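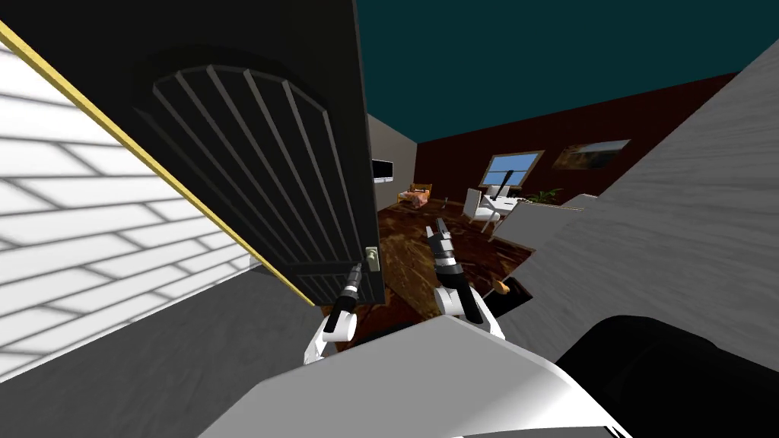 Tür auf, Greifer darunter: eine simulierte Wohnung aus der Sicht des Roboters.

Auf die erste Frage, wozu man eine Wohnung erfindet, wenn es doch genug echte gibt, antwortet die Entwicklerin mit einer Gegenfrage. »Würden Sie uns Ihre geben? Für Wochen?« Sie arbeitet bei Lita an einem Projekt, das intern Vudon heißt und Beispiele für ein lernendes System sammelt. Ihren Namen möchte sie nicht in der Zeitung lesen. Über die Arbeit redet sie gern, über die Versprechen ihrer Branche weniger.

Das Prinzip ist rasch erzählt. Ein Mensch steuert den Roboter durch gerechnete Räume, öffnet Türen, räumt Dinge von einem Ort zum anderen. Jeder Durchgang wird mit allen Bewegungen gespeichert. Aus vielen solchen Vorführungen soll ein Programm lernen, was in einem Haushalt zu tun ist. Zwei Greifer, eine Türklinke, dahinter ein Wohnzimmer mit Sesseln und Teppich, so sieht ein Arbeitsplatz bei Vudon aus.

Wie viele Vorführungen braucht es für eine Tür? »Wir haben mit 50 angefangen«, sagt sie. »Das reichte für genau diese Tür. Bei der nächsten saß die Klinke etwas höher, und das System griff daneben. Immer wieder, sehr selbstbewusst.« Damals bestand die Sammlung aus vier Wohnungen, inzwischen sind es zwölf. Ob das genügt? Sie zuckt mit den Schultern. Eine Zahl, ab der es genügt, habe ihr noch keiner nennen können, der sie auch begründen konnte.

Man darf fragen, was in diesen Wohnungen überhaupt gelernt wird. Eine weinrote Wand, eine dunkelblaugrüne Decke, an der Wand ein Landschaftsbild: Wer richtet so ein? »Der Zufall«, sagt sie. Farben und Möbel würden durchgemischt, damit sich das Programm nicht an einer bestimmten Wandfarbe festhalte. Das leuchtet ein. Es erklärt freilich nicht, warum in den Unterlagen von »realistischen Haushalten« die Rede ist. Darauf angesprochen, wird sie kurz still. »Das Wort hätte ich nicht gewählt. Die Geometrie stimmt. Der Rest ist Kulisse.«

Was fehlt, kann sie aus dem Stand aufzählen. Türen, die klemmen. Klinken, die wackeln. Schubladen, in denen sich ein Kochlöffel querstellt. Teppichkanten, die hochstehen. In der Simulation hat alles ein sauberes Gewicht und eine saubere Reibung, und wo die Werte nicht stimmen, merkt man es erst am echten Gerät. Der Partner Saxena, der die Physik beisteuert, habe mehrfach nachgebessert. »Danach gingen die Türen besser auf. Ob sie jetzt aufgehen wie Türen, weiß ich nicht.«

Schwieriger noch findet sie die Menschen an der Steuerung. Sieben Leute nehmen die Beispiele auf, und jeder hat seine Art. Einer fährt an jede Tür frontal heran, eine andere kommt lieber von der Seite und stellt sich dabei schräg in den Raum. Manche halten den zweiten Arm ruhig, andere lassen ihn mitlaufen. Das Programm lernt alles mit. »Es weiß ja nicht, was Absicht war und was Gewohnheit. Wenn jemand vor der Klinke zögert, zögert es später auch.« Sollte man solche Aufnahmen aussortieren? Das habe man versucht. Übrig geblieben sei eine sehr ordentliche Sammlung, mit der das System beim ersten Fehlgriff nicht mehr weiterwusste. Seitdem bleiben auch missratene Versuche drin, sofern sie am Ende doch noch gelingen.

Und wenn sie nicht gelingen? »Dann werden sie markiert und liegen herum.« Es klingt nicht so, als gefiele ihr das. Die gescheiterten Durchgänge seien vermutlich das Ehrlichste an der ganzen Sammlung, nur habe bisher niemand Zeit gehabt, sie auszuwerten. Gezählt werde eben, was fertig ist. Auch gegenüber den Geldgebern.

Der erste Vergleich mit einer echten Umgebung ist in Plustow geplant, in einer Versuchswohnung mit gewöhnlichen Innentüren. Bei Lita spricht man vom nächsten Schritt. Sie selbst sagt Prüfung. Auf die Frage, welche Quote sie erwartet, will sie keine nennen. »Wenn ich Ihnen jetzt etwas Schönes sage, steht es nachher in einer Präsentation.«

Ob sie sich so ein Gerät nach Hause holen würde? Sie überlegt länger, als man es von jemandem erwarten würde, der daran arbeitet. Für den Flur vielleicht, sagt sie dann. Die Küchentür würde sie vorher aushängen.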